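Shared workshop teaches a secondhand robot arm to clear the table

Finn Brinkmann wanted a robot that could put away the dishes. Fourteen months later he has one that can put away a banana, and he could hardly be happier about it.

Brinkmann and his building partner Takumi Yokoyama are members of Vanby, a shared workshop where the woodworkers have the ground floor and the electronics people have the carpeted room upstairs. It's up there, on a white table between the soldering bench and the window, that the pair have been putting together Preda, a tabletop robot that picks up small things and sorts them where they belong. On May 18, 2018 they opened the door to the rest of the membership for the first public run, and 40 people squeezed in to watch.

The arm itself was bought used. Brinkmann spotted it in a clearance listing in February of last year, talked the seller down, and drove 165 miles each way to pick it up. It came with its cables and no manual. Everything since then has been evenings and rainy afternoons: working out the wiring, writing the control software, and making a lot of fingers.

The fingers are where most of the work has gone. Yokoyama, who repairs sewing machines for a living, has designed 18 versions of them so far, and he keeps the old ones in a coffee can and is delighted to tip them out for anyone who asks. Early pairs were too stiff and pinched soft objects. Later ones bent so much that anything heavier than a ball slid right out. The current pair is long and narrow, with a thin rubber pad glued inside each tip, and it's the first that both builders are willing to leave on for more than a week.

"Version 11 was beautiful and it couldn't hold anything," Yokoyama said. "I still like looking at it."

The software, which the two call Jorkero, runs on a desktop computer that another member was about to recycle. It decides what to go for, plans a path for the arm and then closes the grip slowly until the motor feels some resistance. Brinkmann wrote the first version in a single weekend and has been rewriting it ever since. He says the slow closing was the big breakthrough. Before that, every grab was a gamble, and the pair went through a fair amount of real fruit before they switched to toy food for most of the testing.

Setting the table for a practice session has become a small ritual of its own. The builders like a mix of shapes, so there are round things, long things and things that roll away if you breathe on them, plus a few bowls and a plate to work with. They lay everything out in a different order each time so that the arm can't get by on repeating the same moves.
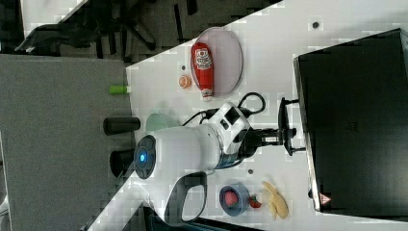
The arm at the table, with a ketchup bottle on the clear plate, a pink ball in the blue bowl, and a strawberry and a banana nearby.

Of everything in the collection, the ketchup bottle gets the most discussion. It's wide at one end and narrow at the other, and the grip that works at one end is wrong for the other. Yokoyama would like the arm to take it by the middle every time. Brinkmann thinks it should learn to go for the cap, and the two of them have been arguing it out on the workshop whiteboard for a month. Visitors are welcome to add a vote.

At the public run the crowd picked the order. The strawberry went first and made it into a bowl on the second try, to real applause. The ball took one try. The banana was lifted, turned, dropped, lifted again and finally set down on the plate, and by then people were cheering for it by name. The bottle stayed where it was after three attempts, and Yokoyama promised it a rematch.

What comes through when you spend an evening with these two is how much fun they're having. There's always a laptop open and something half unscrewed, and newcomers are handed a job within minutes of coming in. A retired bus mechanic helped them tidy the cable routing. Two high school students wrote the little program that logs every successful pick - the total passed 400 in the week before the demonstration, and someone brought a cake.

Money has been tight but manageable. Apart from the arm, the largest purchase was a replacement power supply from Praltov, a surplus parts dealer that also let the group have a box of mixed connectors for the price of the shipping. The rest came out of drawers at home.

Next on the list is a softer set of finger pads, which Yokoyama is casting in his kitchen, and after that a second table at the same height so the arm can carry things across a gap. Brinkmann also wants to publish the plans for the fingers, including the ones that failed, so other home builders can start further along than he did.

And the dishes? They're still the goal. Brinkmann has started with a plastic cup and hopes to move up to a mug by the end of the year.

Preda can be seen at work on open evenings in the upstairs room at Vanby. Entry is free, and anyone with an odd-shaped object they'd like to see picked up is invited to bring it along.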